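**Review: Motska hand-held gripper pair, second version**
Equipment Review Series, Stilen Garment Services

Stilen introduced the Motska gripper pair as part of its program to automate garment handling. The grippers are held by an employee, one in each hand, and record the movements used in picking up, turning and folding clothes. The recordings are used to train the Duvance folding unit, which is to take over a share of the sorting and folding at our Gill site. This review covers a trial of five weeks with 18 employees, all of whom had folded garments by hand as their main duty before the trial began.

**Construction and handling**

The grippers are solidly built and well balanced when held level. The trigger is smooth, and employees with smaller hands were able to reach it without changing their grip. Weight becomes noticeable when the arms are extended, particularly when a garment must be lifted from the far side of a surface. Several participants reported sore forearms in the first week. Most of these complaints had ended by the third week, but two employees asked to return to hand folding and were permitted to do so without any effect on their pay or shift.

The fingers hold cotton, denim and most knits firmly. Thin synthetics are more difficult. Lining fabric in particular tends to slip when the grippers are drawn apart, and the employee must take hold again closer to the seam. Waistbands and collars present no difficulty.

**Setup and software**

Setup for a new user took 18 minutes on average, most of it spent pairing the left and right grippers. The pairing screen uses small type and does not state clearly which gripper has failed to connect. The battery lasted a full morning session in every case. Charging is slow, and a site that intends to run afternoon sessions should purchase spare batteries.

Each recording must be named by the employee before the next one can begin. This was the most common source of frustration during the trial. A preset list of garment types would remove most of the typing, and we have asked the manufacturer to provide one.

**Effect on the work**

The change to the working day is considerable. An experienced employee folding by hand completes a garment without giving much thought to the steps. With the grippers, the same employee works slowly and must decide on each step in advance. Some participants found this tiring. Others said that it was the first time their skill had been treated as something worth recording, and three of them have since been moved into a new position reviewing the recordings for errors.

Employees also raised the question of what will follow once the folding unit is in regular use. Management has stated in writing that hours at the Gill site will be kept at their present level through November. No statement has been made about the months after that. The reviewers consider this a weakness of the program – participation would be easier to ask for if the longer plan were known.

Of the comments collected during the trial, 63 concerned the grippers themselves. The largest group dealt with weight, followed by naming of files and the lack of a carrying case.

**Use on household surfaces**

The manual recommends a flat, plain worktable. Much of our recording is carried out on beds, where garments lie as they would in a customer's home.

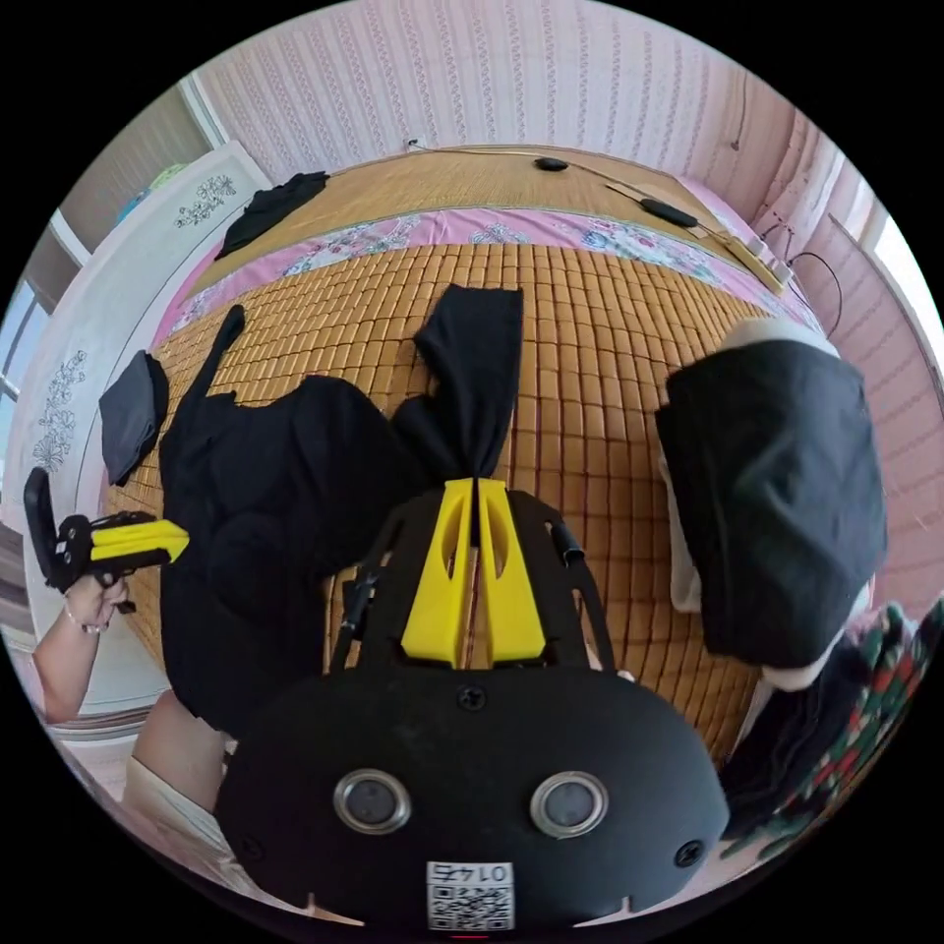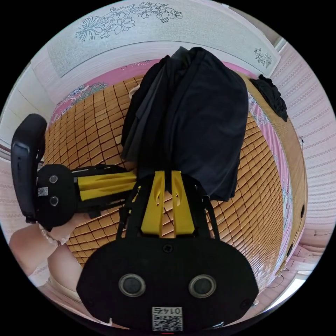
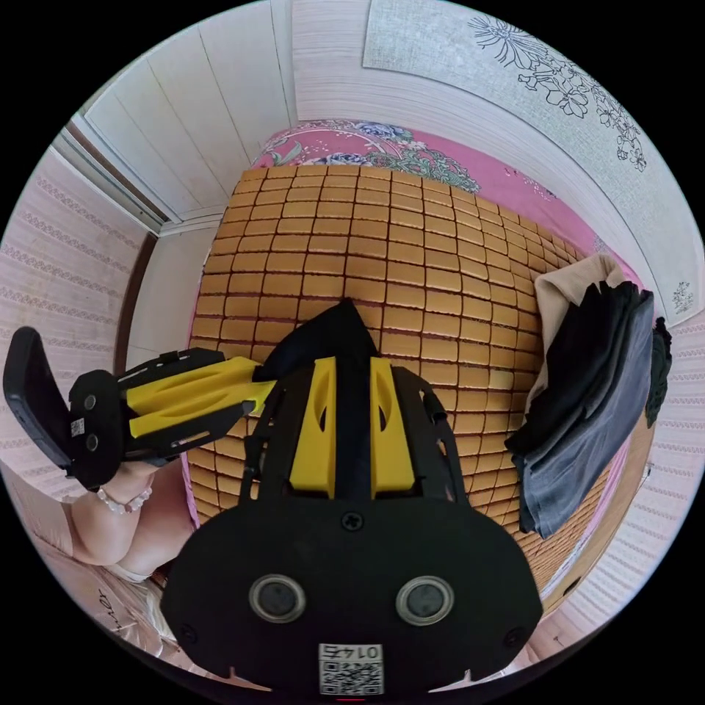 Recording on a bed requires more care than the manual suggests. The employee has no firm edge to work against, and reaching across the surface places the strain on the shoulders. Dark garments deserve separate practice, as folds are harder to tell apart when a black item is bunched on itself. A tan mat of small tiles, such as the one on the bed in all three pictures, gives a clear contrast with dark cloth and is preferred to a dark blanket. Bracelets should be close-fitting if they are worn during a session. Employees who kneel or sit on the bed should change position between recordings.

**Rating and recommendation**

The Motska pair is recommended for sites that can allow reduced output during the first two weeks of use. It is not recommended for employees with existing wrist or shoulder complaints until a lighter model is available. Sites placing an order should request the padded handle, which is sold separately, and should name one person per shift to handle pairing and charging.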